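Twelve days on the Hokwood Way

The walker had been home for less than a week when we spoke, and was still getting up at five out of habit. The Hokwood Way runs for 189 miles, from the harbour at Gusora to the old railway station at Dromlow, and most people take a fortnight over it. This walk took 12 days, with one of them spent in a bed and breakfast waiting for a knee to settle.

"I'd planned on 10," the walker said. "On paper it's fine. Then you get to the moor and find you're doing a mile and a half an hour, and the paper doesn't help much."

The moor section comes after the village of Ansari, where the last shop is. From there it is 62 miles to the next place selling food, a petrol station with a small freezer and a shelf of tins. I asked what had gone in the pack for that stretch.

"Oats, couscous, two blocks of cheese, peanut butter, a lot of flapjack. I took too much tea and not enough sugar. The pack was heavier leaving Ansari than it was on the first morning, and that was the day with the big climb."

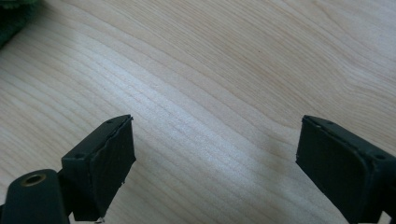 Water was less of a worry. There had been rain most nights, and the streams were running well. "I treated everything, even up high. There are sheep all over it. I filled two bottles at breakfast and again in the afternoon and never ran short."

The path itself is well signed for the first half and badly signed after that. On the fifth day the walker followed a fence for an hour before noticing that it was heading north. "I'd stopped looking at the map. It was a good clear track and I assumed it was mine. I cut back across through heather up to my knees, and I think that's where the knee went."

The rest day was taken at a farmhouse below the reservoir. It cost more than the rest of the trip's camping put together, and the walker did not regret it. "I had a bath, then I slept, then I had another bath."

I asked about kit. The shoes were trail runners, already worn in, and they fell apart along the left side a day before the finish. The tent was fine. The waterproof trousers stayed in the bag until the moor and then hardly came off.

Dromlow was reached at four in the afternoon, in drizzle. The station café had closed at three. "I sat on the platform bench and ate the last of the cheese. Then I rang home and asked for a lift."

The walker hopes to go back in May and do the middle section again, this time from the Dromlow end.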